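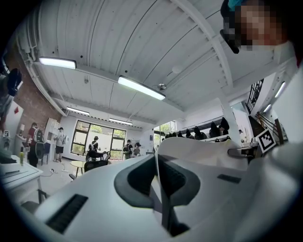
Minutes of the furniture and workspace standards meeting, Zilwood office, Jan 3, 2025. The minutes of the previous meeting were approved without change. Zulmira Patrício chaired and opened with the seating specification, which has been in draft form through two review rounds. The current draft calls for a fixed lumbar pad on all task chairs. The chair with the white plastic shell and the dark gray mesh lumbar panel was used as the reference for this item, and the group agreed that the wording "fixed pad" would exclude panels of that type. Wording to be changed to "lumbar support, mesh or padded." The slot openings in the shell were raised as a cleaning question and referred to the facilities contractor.

2. Seating, continued
Armrest height range was left as drafted. Seat depth adjustment will be mandatory for desks used by one person for more than 4 hours a day and optional elsewhere. Meeting room chairs are outside the specification and will stay outside it.

3. Supplier quotes
Two quotes were received, from Soltent and Gashaw. Soltent quoted for 30 chairs with delivery in a single drop. Gashaw quoted for the same quantity but split delivery over two dates and left out removal of the old stock. The quotes could not be compared line by line. Gashaw to be asked for a revised quote that includes removal. Warranty terms were the same in both - five years on the mechanism, four on the fabric or mesh.

4. Desks
The height-adjustable desks on the second floor continue to lose their stored positions after a power interruption. The manufacturer's reset procedure was tried and restores the desk for a while only. Agreed to log each fault by desk number until the next meeting before making a claim. The cable trays ordered last year do not fit the narrower desk frame and will be moved to Dekthorpe, where the wider frame is in use.

5. Lighting and noise
Desk lamps: no change. The request for acoustic screens along the corridor side was discussed at some length. Objections were that the screens would block the return air grille and reduce daylight at the inner row. Lower screens may be acceptable - a drawing is needed before this goes further. Item carried over.

6. Storage
The shared cabinets near the print area are to be relabeled. Keys not claimed by the end of the month will be returned to reception.

7. Actions
Z. Patrício: revise seating wording and circulate.
Z. Patrício: request revised quote from Gashaw.
Facilities: fault log for desks, transfer of cable trays, advice on shell cleaning.
Facilities: drawing of low screens showing grille clearance.

8. Any other business
The full review of the standard remains planned for June. Comments on the draft should be sent in writing with the clause number. No other items were raised and the meeting was closed.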